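Informe de proyecto: clasificación de piezas prismáticas por color en una cubeta de dos compartimentos
Asignatura de Organización de Puestos de Trabajo
Entrega: 2022-05-18

3. Material

La cubeta procede del lote retirado del almacén Pallumthorpe en diciembre. Es un recipiente rectangular gris con un panel inclinado que lo divide a lo largo en dos compartimentos desiguales. El mayor se usó como zona de carga y el menor como zona de destino. Las piezas son bloques en forma de barra, rojizos y verde oscuro, cedidos por el taller Muden.

La cubeta se apoya sobre una mesa de madera clara y lleva una pinza de resorte en cada lado. En los ensayos previos sin pinzas, el recipiente se desplazaba al empujar las barras contra la pared y hubo que descartar la primera tanda completa.

4. Procedimiento

Cada ensayo parte del compartimento menor vacío y de las barras depositadas en el mayor sin orden fijado. El objetivo es trasladar primero las verdes y después las rojizas. Se anota como fallo toda pieza que caiga fuera del compartimento de destino o que requiera un segundo intento. El tiempo máximo por ensayo se fijó en 90 segundos, según la hoja de registro Lindemann adaptada por el grupo.

5. Resultados

Se realizaron 65 ensayos, de los que 38 se completaron sin fallos. El tiempo medio de los ensayos completados fue de 63 segundos. La mayoría de los fallos corresponde a barras pegadas a una pared o a la base del panel, donde queda poco espacio para sujetarlas por los lados largos. Las barras separadas de las paredes apenas dieron problemas, con independencia del color.

La disposición inicial influye más que el orden de colores. Cuando dos barras quedan paralelas y contiguas, mover una suele arrastrar la otra. No se midió este efecto por separado. 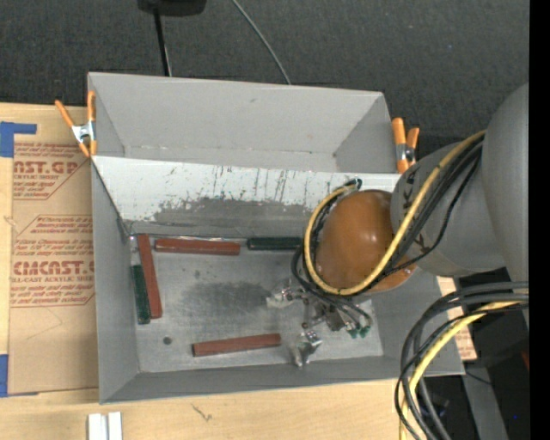

Figura 4. Compartimento mayor con tres barras rojizas y dos verde oscuro; una de las verdes, contra la base del panel divisor.

6. Estado de la cubeta

El panel presenta arañazos verticales oscuros y una zona gris desgastada en la parte inferior central. El suelo metálico del compartimento mayor tiene rozaduras y una mancha más oscura cerca del centro. No se registró el estado de las superficies antes de la primera tanda, por lo que no puede atribuirse el desgaste a los ensayos.

7. Trabajo pendiente

Repetir la serie con una cubeta Medaveo de paredes más bajas. Separar en la hoja de registro los fallos por contacto con pared y los fallos por arrastre.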